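Herringbone path, joint sand gone and weeds at the curb – relay or refill?

Hardscape and Paving > Maintenance and Repair

mendoza_grounds
I look after the outdoor areas of a small park at Bestesthorpe. The main walk is clay-colored rectangular pavers in herringbone, with a raised concrete curb on both sides and lawn beyond that. There is a darker red strip down the middle. As far as I can tell from the old drawings, the pavers are on a sand bed over compacted stone. The original joint sand is low over most of the length. Weeds come over the right-hand curb from the lawn, and a few joints near the curb have started to hold roots.

The length in question is 205 feet. I have a quote for lifting and relaying all of it and a second quote for cleaning and new joint sand only. The gap between the two is large enough that I want opinions before I sign anything.

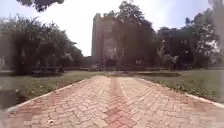
I put a straightedge across the walk at several points in August. The worst dip was 3/8 inch, near the gate. Everywhere else it was under 1/4 inch. No paver rocks when stepped on. Drainage is by cross fall to the left, and the left lawn takes the water without ponding.

jointsand54
Under 1/4 inch with no rocking units is not a relay job. Clean the joints out to at least an inch, let it dry fully, sweep in new sand, run a plate compactor with a pad, sweep again. Lift and relay only the dip at the gate. Whoever quoted the full relay either did not bring a straightedge or did not use it.

Ezequiel Rosales
I disagree with part of that. Herringbone holds up well under traffic due to the interlock, so surface level is a late indicator. By the time you can measure a dip, the bedding may have been moving for years. Pull three or four pavers in different places and look at the bed before you decide. If the sand is clean and even, refill. If you find fines or soft spots, relay the affected section.

Also check whether the dark strip was laid as part of the field or as a separate course. If it is a separate course, there are two straight joints running the full length and those are where the movement will show first.

jointsand54
That applies to a driveway. This is a footpath. What load is moving the bedding?

Ezequiel Rosales
Water, roots and mowers. Mowers weigh more than people think. The original poster has not said what drives on it.

mendoza_grounds
One ride-on mower, twice a week in season, and a utility cart now and then. No cars. I will check the strip. From standing height I could not tell you if the bond runs through it.

Trarkico
Polymeric or plain sand? It changes the answer on cleaning. I used polymeric on a walk of similar width and it failed along one curb inside two winters. The middle is still fine. My view is that the joints along the curb never dried out enough before I swept it in.

jointsand54
Plain, for this. Polymeric needs dry joints to full depth and a careful watering pass. On a walk with soil and grass against the curb you will get a haze somewhere and a soft joint somewhere else. Plain sand needs topping up every couple of years, and any person with a broom can do it.

quintero_e
Emiliano Quintero here, I do maintenance on contract. I would go the other way on sand. Plain sand washes out on a cross fall and you are back with weeds the next season. I have a walk on Naltetti polymeric that has needed one touch-up. The installer has to follow the bag. Most failures I get called to look at had too much water put on too fast, or a blower used badly before the wetting.

On the weeds: those tufts are rooted in the lawn side and lying over the curb, from what I can see. Joint sand will do nothing for them. Cut a clean edge on the lawn, two inches back from the curb, and keep it cut. An edging pass every third mow is enough.

Ezequiel Rosales
Agreed on the edging. Do it before the joints are cleaned, or the soil ends up in them.

mendoza_grounds
Update. I pulled four pavers: one at the gate, two mid-length, one near the hedge at the far end. The bed is clean coarse sand at the middle and the far end, 1 inch thick give or take an eighth. At the gate it is 1 3/4 inches and damp, with dark fines at the bottom. The dark strip is bonded into the field, so there are no straight joints.

jointsand54
Then relay the gate area and refill the rest. Get the stone up to grade there. Do not make up the level with more sand, which looks to be how it was done the first time.

Ezequiel Rosales
Same conclusion. Go 27 inches past the edge of the dip in both directions and number the cut pieces along the curb as they come out. They will not go back in any other order.

quintero_e
Still polymeric for me, but the rest is right.

mendoza_grounds
I have asked for a revised quote on that basis, with plain sand priced and polymeric as an option. Does anyone have a figure for how much sand I should expect per 100 square feet at these joint widths? Joints are 1/8 inch, pavers are 2 3/8 inches thick.

Trarkico
Depends on how deep you clean. Do one square yard, weigh what goes in, and multiply. The bag charts assume empty joints and yours will be half full.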